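Hikum Laundry and Linen Room
Wanted: two people for sorting, folding and small repairs

Hikum is a laundry and linen room on Usadgate. We wash for guest houses, for two nurseries and for private households who bring us their things in bags. We are looking now for 2 persons to join the finishing room, starting in June. The work is part time, in the mornings, and it is paid from the first day, also during the learning period.

What the finishing room is

The washing itself is done downstairs by Villads Ragnarsson and his team. When the things are dry they come up to us in trolleys. In the finishing room we check them, close what must be closed, repair what is small, fold, and put everything back to the right customer. It is a bright room with long tables and windows to the yard. The radio is on most of the time, but we take turns to choose the station.

In a usual week we handle close to 400 bags of household laundry, and the guest house linen comes on top of it. Bed linen is the easiest to learn. Baby clothes take patience, and so do curtains. The delicate things, which come in mesh bags, are done at a separate table, and this table is where we need help the most.

Your tasks

You will take the pieces from the trolley and look at both sides for stains, loose threads and open seams.
You will empty the mesh wash bags, check that they are whole, and close them again before they go back to the customer.
You will fold according to our folding sheet. Please do not be afraid of it, it has many drawings and few words.
You will sew on buttons and secure loose edges by hand. Bigger repairs go to Sigrún Holst, who has the sewing machines.
You will write the customer number on the slip and put the finished pile on the right shelf.
At the end of the morning you help to wipe the tables and sweep the floor, as we all do.

Whom we are looking for

You do not need a certificate. Many of us learned this work at home or from each other. We would like that you have steady hands and that you can look at a small thing for a while without becoming restless. You should be able to stand for a part of the morning. There are high stools for those who prefer to sit, and for the delicate table most people do.

It is an advantage if you have sewn before, or worked in a hotel, a nursery or a care home. It is also good if you can read simple English, as the washing labels and our slips are in English. You may speak any language in the room. At present we have five between us, and Angeliki Stergiou is happy to explain the slips in Greek.

If you have a skin allergy to washing products, please tell us when you apply. We use an unscented powder for nearly everything, but some customers bring their own.

About the delicate table

The delicate pieces need more attention than strength. Thin fabric shifts easily on the table, so we ask new colleagues to begin with one piece at a time and to lay it flat before they do anything else. Mesh can catch on a ring or on a rough fingernail, and for this reason we take off rings and bracelets at this table. We keep a bowl with a lid for them on the window sill.

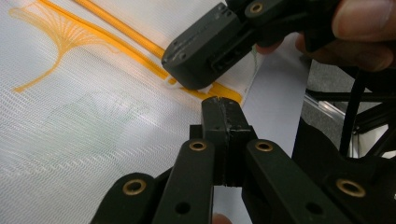
Working on fine mesh is mostly a matter of finding the right line and following it without pulling. Grethe Þrastardóttir leads this table and she will sit beside you for the first three weeks. She teaches you to look at the edges and the trimmings first, and after that at the open surface. On a white piece with a yellow ginkgo leaf, for example, the thick yellow piping with the thinner line next to it is easy to follow with the eye, while a pale green mark in the mesh can be overlooked if you go too fast. You will learn to hold the fabric only where it is needed and to leave the rest of it lying. Speed comes later, and we do not measure it during the learning period.

Hours and conditions

The morning begins at 7.30 and ends at 12.00, with a paid pause of twenty minutes. You can choose between 3 or four mornings a week. Please write in your application which you prefer. The wage follows our house scale and we will show you the scale at the interview, so that you can take it home and think about it.

We give you an apron and shoes with a soft sole. Coffee and tea are free, and there is bread on the table in the pause. You may also wash one bag of your own laundry with us each week. Bus 249 stops near our door, and bicycles can stand in the yard under the roof.

How to apply

Write a short letter, half a page is enough, and tell us who you are and what kind of work you have done with your hands. It does not have to be paid work. Put it in the letter box on Usadgate or give it at the counter, marked for Mogens Grímsdóttir. A photograph is not needed and we ask you not to send one.

We read the letters as they come and we answer everyone. If we invite you, you will come for a trial morning of two hours, for which you are paid. You will fold some bed linen, sew on one button and sit for a while at the delicate table, and afterwards there is time for your questions. You may bring your own thimble and your own glasses. Needles, thread and scissors are here.

The counter is open until 17.00, and Mogens can also show you the room if you would like to see it before you write.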